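Visit Report: Open Day at the Inley Robotics Lab
Intro to Automation, Bernstead Community College
Written up for our project group

So our group finally got to go see the Inley lab on Wednesday, August 12, 2020, after the April trip got canceled. I'd been bugging our instructor about it for months, because our own project is a little sorting arm and we're stuck on the grip part. It's a 47 minute bus ride from Jadcombe and I'd do it again tomorrow!

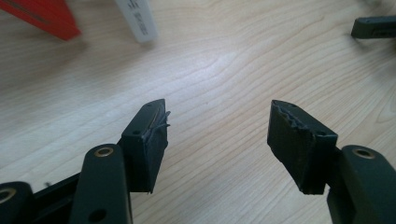
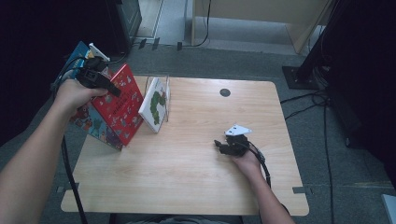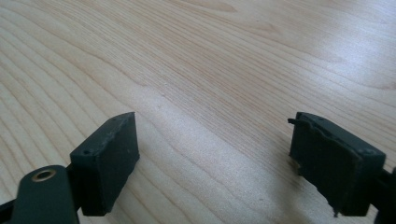 Demo table at Inley: the fingertips up close (first and third), and a person with a gripper in each hand at the table with the children's books (second).

Our guide was Gayan Gunawardena, and he was great about dumb questions (I asked most of them). The table we spent the longest at was the book one. The idea is that a person does the job by hand while holding the grippers, the cameras record it, and later on a robot arm learns from those recordings. I figured it would all be joysticks and code. Nope, it's mostly somebody patiently picking things up, over and over. They're aiming for 3000 recordings of the book task alone, and a book is a pretty mean thing to pick up! It's thin, it's slippery, and it tips over if you nudge it wrong.

I got a turn (yes!!). The gripper is heavier in the hand than I expected, and my wrist was complaining pretty quickly. You squeeze and the fingers come together, but you can't feel what you're touching, so I kept coming in too hard. Gayan told me to slow down and watch the tips and forget about my hand, and that helped a lot.

The part I keep thinking about for our project is the fingertip pads. You can see in the close-ups how chewed up the edges are, with bits torn and sticking out. I asked if that messes up the grip and he said it can, especially on thin stuff, so they swap pads when the edge gets bad. We've been printing ours once and treating them like they'll last forever. I think McIntyre, our arm (named after the street we found the motor on), needs pads that come off with one screw. I also really liked the metal bushings in the finger joints. Ours is plastic on plastic and it squeaks.

What I want us to try before the next check-in:
Removable pads, at least two sets.
Bushings in both finger joints. I found a bag online for 26 dollars, which is kind of a lot, so let's talk.
Practice picking up a paperback by hand with the gripper before we write any more code.

I still don't get how they line up the recordings from the different cameras. Gayan started explaining it but then the next tour group came in, so I have his email and I'm going to ask.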